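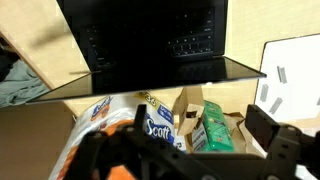

Stemis arm build — frequently asked questions
Last updated July 10, 2018

I get the same questions by mail again and again, so I collected the answers on this page. English is not my first language. If a sentence is not clear, please write to me and I will correct it.

What is Stemis?
Stemis is a small robot arm with a two-finger gripper and a camera mounted at the wrist. I build it at home, and for the louder work I go to Sternodik, the shared workshop where I am a member. It is my second arm. The first one was called Linus and it was too weak to lift its own gripper for a long time.

Can I buy one?
No. I make no kits and I do not sell parts. The drawings are free and you can change them as you like.

What did it cost?
Until today I have written down 2,348 euros. This includes the motors I burned and the tools I had to buy. A person who already has a drill press and a good power supply will pay less.

Where do the motors come from?
From Vasilakis, a small shop which sells used parts from packing machines. They do not always have the same model. Ask for the gearbox drawing before you order, the shaft can be different.

Why does the camera see the fingers?
I want it so. The program needs to know where the fingertips are in relation to the thing it should pick up. The fingers are not sharp in the picture, because the lens is focused farther away, but for me it is enough to find their edges.

Must I clear the table before a run?
I do not clear it completely. Mine has a laptop on it, cardboard, brown paper, a big Scott package with 36 printed on it. An arm that works only on a clean table is not very useful to me at home. But keep cups with liquid away, and please move the power cable of the laptop to the far side.

Which objects are difficult?
Shiny plastic wrapping is the worst. It gives bright spots and the program takes them for edges. A dark laptop screen is also not easy, it reflects the table and the program believes there is more wood. Folded cardboard works well if it stands upright. Crumpled paper I have not solved.

How strong is the gripper?
I set the limit to 12 newtons in the software. Please do not remove this limit in your copy. Linus had no limit and I have still a mark on my thumb.

Do the screws of the gripper get loose?
Yes, mostly in the linkages. I check them after every 40 runs. Thread glue helps, but use the weak kind — with the strong one I broke a plastic bar when I wanted to open it again.

How long does the calibration take?
If the camera was not moved, you do not need to repeat it. After a change of the mount I need more than 2 hours, mostly for waiting and looking at numbers.

Does it run without a person in the room?
No. I stay near the stop button, and at Sternodik this is also the house rule.

When will the new wrist be ready?
I hope in September. The old wrist has too much play in the last joint, and I want to cut the new one from aluminum. The drawings will be on the download page after I have tested them.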